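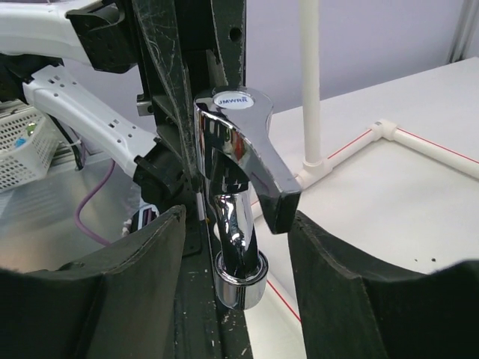 Róisín Flanagan asked at the end of the last visit whether a faucet was a fair test for an arm at all, given that a plumber would use two hands, a wrench and a good deal of swearing. Her point was that a person feels the thread catch and the arm has no such sense, so the handout ought to say what stands in for it. Section 3 has been rewritten with that in mind.

VISIT NOTES: JODSIDE LAB DEMONSTRATION
Unit 6, Handling and Assembly

1. Purpose of the visit

The Jodside demonstration covers one assembly job, the fitting and removal of faucets on a pipe rack. You have already met the theory of grasp selection and insertion in the January lectures. The visit lets you compare that theory with a working cell. Bring the printed copy of these notes and a pencil. Laptops stay in the cloakroom.

The demonstration runs from 10 a.m. and is given twice. Between the two runs the operator will take questions. Please hold questions during a run.

2. The cell

The cell is an enclosure with two arms, one at each side of a shared work surface. The workpiece is a rack of white PVC pipe with tee fittings along a raised horizontal member. In this unit the rack is called the Lerby rack, and the term is used that way in the assignment.

Each tee is treated as a station. Stations are numbered from the left as seen from the viewing side. A station may be open or occupied, and the planner holds a table of station states which is updated after every completed action. If the table and the rack disagree, the run is stopped and the table is re-entered by hand. You may see this happen. It is part of normal operation and should be recorded in your log as a state correction, with the time.

3. Grasping and alignment

3.1 Surface finish. Chrome is a poor surface for vision. Reflections move as the wrist moves, and edges found in one view may not be there in the next. The Usen method, covered in lecture 4, deals with this by weighting the outline of the part over its interior. Note that the outline is also unreliable when a pad hides part of it.

3.2 Pads. Soft padding on the fingers spreads the load and tolerates an uneven part. The cost is position error. The part can rotate slightly within the grip when it meets the fitting, and the controller sees only the finger position.

3.3 Contact. In reply to the question recorded at the top of these notes: the controller estimates contact from joint current. A rise above the set threshold during approach is read as contact, and a rise during rotation is read as either seating or cross-threading. The two are told apart by the angle turned so far. The threshold is a plain integer on the operator's screen and was 188 when these notes were prepared. Write down the value in use on your visit.

3.4 Handles. A lever handle sets the part's clearance as it turns. Work out the swept circle before the visit for a part held upright, and again for a part hanging from the rack next to an occupied station. The second case is the one on the assignment.

4. Two-arm work

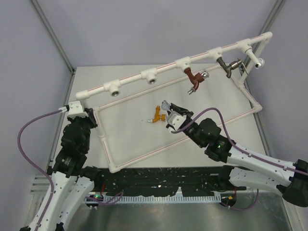
Fig. 2. Cell with both arms, the pipe rack, and one faucet lying inside the base.

The arms share space and cannot both enter the centre of the rack at once. The scheduler, Doherty, gives out the centre as a reserved zone. An arm that wants the zone while it is taken waits outside it and holds its pose. Watch for these waits and time them.

Parts lying on their side need a different approach from parts that are upright or mounted. The grasp planner scores candidate poses and discards any that would bring a finger into the base pipes. The candidate limit is 400 per request. If none survives, the request fails and the operator is asked to move the part.

5. What to record

Run number and start time.
Current threshold.
Each action, with the arm and the station.
Each wait outside the reserved zone, in seconds.
State corrections and failed requests.

A sample log from an earlier group runs to 936 lines because they recorded every joint message. Do not do this. One line per action is enough.

6. Assignment

Submit your log and two pages of analysis. Address the following points.

(a) Calculate the clearance for a lever handle at a station with an occupied neighbour. State your assumptions about spacing.
(b) Explain how pad compliance affects the contact estimate in 3.3.
(c) Propose one change to the order of actions that would shorten the total waiting time, and show the effect on your own log.

Sketches may be done by hand. Label all axes and give units. Late work is handled under the usual rules in the unit outline.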